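Proyecto de fin de curso: planificar la compra de un robot de dos brazos para el taller

3. El presupuesto (o cómo nos peleamos con una hoja de cálculo)

Cuando empezamos, Davoud Dehghan y yo pensábamos que comprar un robot era elegir modelo y pagar. ¡Qué inocentes! El primer presupuesto que pedimos, a Trinance, venía sin pinzas, y el segundo, de Babaei, las traía pero con el envío aparte. Al final nos quedamos con la oferta de Babaei para las pinzas: 2 unidades, 2.000 euros, más 300 de transporte. Con los cables y los tornillos que faltaban el total subió a 2.350, y ahí se nos acabó esa partida (el resto del robot va en el anexo).

Antes de firmar nada nos pidieron probar en simulación, y menos mal. Montamos el entorno en Plullulel, que ya teníamos instalado en el aula, y lo llenamos de madera, puertas y muebles, porque queríamos ver la pinza cerca de cosas de casa y no en una mesa vacía.

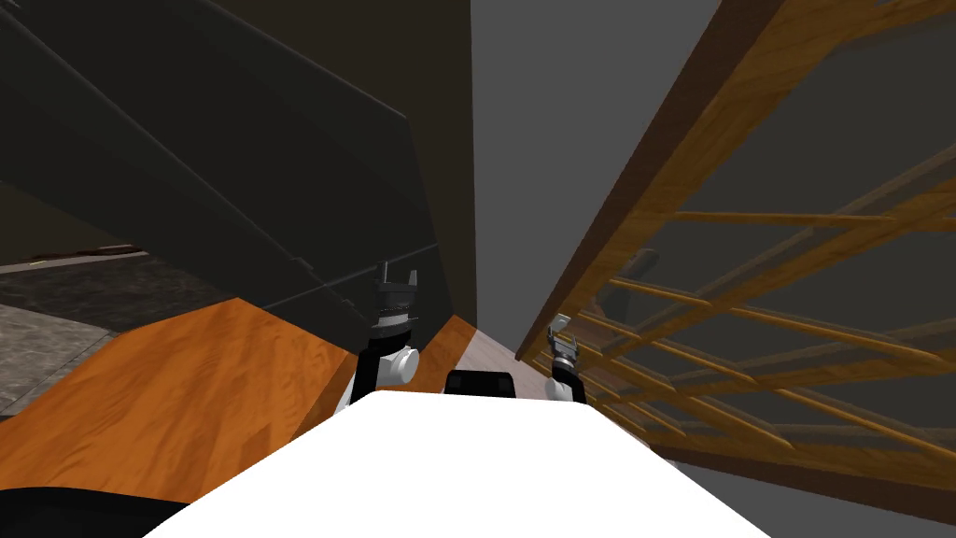
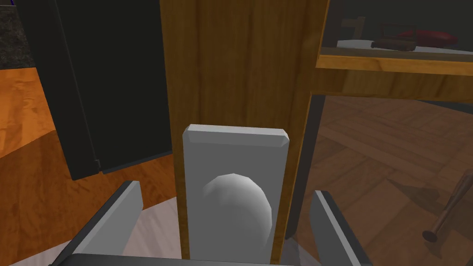
Capturas de la simulación: en la primera, los dos brazos con las pinzas vacías; en la segunda, una pinza frente a un pomo blanco.

Lo del pomo nos dio para una tarde entera de discusión. Es redondo y liso, y yo quería añadir a la lista unas fundas de goma para los dedos. Davoud decía que primero la pinza y luego los caprichos, y como la hoja ya estaba en rojo, ganó él. Las fundas han quedado apuntadas para la segunda fase, junto con una cámara de muñeca que me encanta pero que ahora mismo no podemos ni mirar.

También nos faltaba pensar en el espacio. Para el pedido definitivo hay que medir el hueco del taller Flirncombe, sobre todo la puerta del fondo, y preguntar si la base entra montada. Si no entra, toca reservar un día más de montaje (y convencer a alguien con llave).

Última actualización: 7/25/24

Comentarios

Rostam Talebi: Muy bueno. ¿Habéis pedido precio de los dedos de repuesto? A nosotros se nos olvidó y luego lloramos.

Dehghan: ¡Apuntado! Esta semana escribo a Babaei.

Lucía: ¿El anexo dónde está? No me sale.

Contacto: taller Flirncombe | © Los autores | Volver arriba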